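Larnlow court watch – progress report to the Paiva fund
Last updated: Jun 8, 2021

Hi all! So this has been a busy stretch for us. The big item is still the Suneo embezzlement suit – we've now read all 856 pages of the docket (my eyes may never forgive me) and posted plain-English notes on most of them. 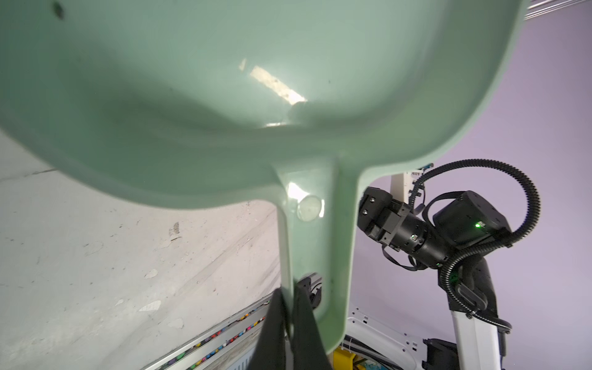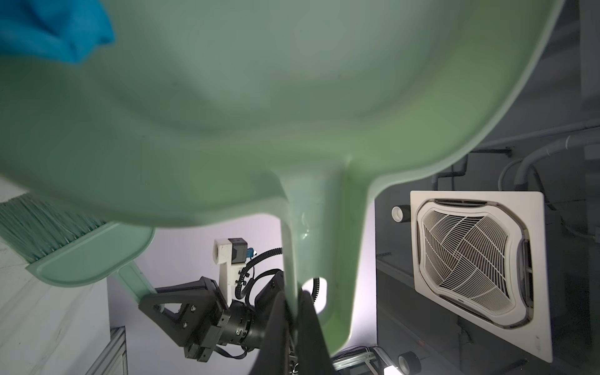
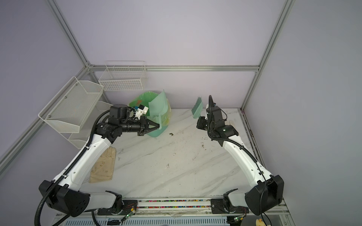 Has the missing settlement money been traced?
Partly. The filings follow it from the client account into 2 companies tied to Drerar, and after that the bank records are sealed.

We've asked the court to open those records and I'm hopeful, though the clerk warned me it could drag on. Meanwhile, 82 readers have signed up for our hearing alerts, which made my week!

On money: your last $2000 went to copying fees and transcripts, and it's all spent. Transcripts cost more than I'd planned for – I should've asked for the price list first. I'd love to move what's left in the travel line over to cover the next batch, if that's okay with you.

The trial is set for September. I'll be there every day it runs, and I'll send you my notes each evening.

Contact | © Larnlow | Back to top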